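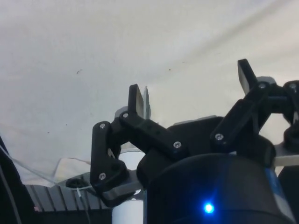
Flarwood Home Guide, p. 11

SECTION 7: THE GOSTA BOX, ON A CLOTH, ON A TABLE

You have bought a white box with a lid. Congratulations. It came with this guide, a Tang cloth and a small bag of felt dots that everyone loses. Find the felt dots now.

Before you start

Clear a flat tabletop. The Gosta can stand on bare wood, but it will leave a mark there sooner or later, and the mark will be square. If you own the Kevley table, pull out the extension leaf and lock it before anything goes on top.

Laying the cloth

1. Unfold the Tang and drape it over the table with the hem facing down. Both sides are white. The hem is the only clue you are going to get.

2. Smooth the cloth from the middle outward with the flat of your hand. Some wrinkles will stay. You may iron them if you like, on low, and they will be back by Sunday.

3. Check that the cloth hangs evenly on the long sides. A cloth that hangs lower on one side gets caught on knees and belt buckles and, in homes that have them, cats.

Note: Do not pin, tape or staple the Tang. We are aware of the videos.

Placing the box

4. Lift the box by its base, with both hands. The lip around the lid looks like a handle and is the right size for a handle. It is a lid, and it will come up without the box.

5. Lower the box straight down onto the cloth. If a fold gets trapped underneath, lift and start over. Tugging at the cloth with the box on it is a different hobby.
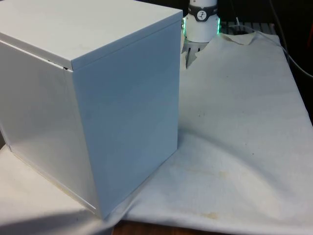

6. Press lightly on each top corner in turn. If the box rocks, there is still a fold under it, whatever you told yourself during step 5.

7. Stick one felt dot inside the rim at each corner. These keep the lid from clacking. If you have lost the dots, order bag 194 and get used to clacking in the meantime.

Seating the lid

8. Set the lid on square and let go. It should drop under its own weight. A thin, even gap below the lip is normal and lets air in. A gap you can post a letter through means the lid is on crooked.

9. Turn the lid a quarter turn and try again if it still sits high. The box is very nearly a cube. We regret the "very nearly."

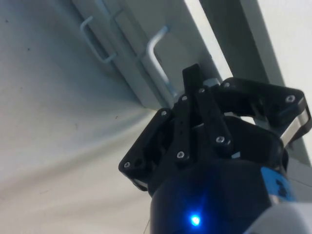

Figure 3. Gripper below a grey panel with hooks.

CAUTION: Do not sit on the box. It is seat height, seat shaped and rated for a table lamp.

CAUTION: Keep scouring pads away from the white finish. Use a damp cloth, but please use some cloth other than the Tang.

Moving it later

Take the lid off first and carry it separately. Lift the box clear of the table, then fold the cloth in from both ends so the crumbs stay inside. Shake it outdoors, downwind of yourself.

For a replacement lid, quote part 777. Lids are sold singly. Boxes without lids are not sold at all, so keep the one you have.

Section 8, Stacking Two Gostas, begins on the next page.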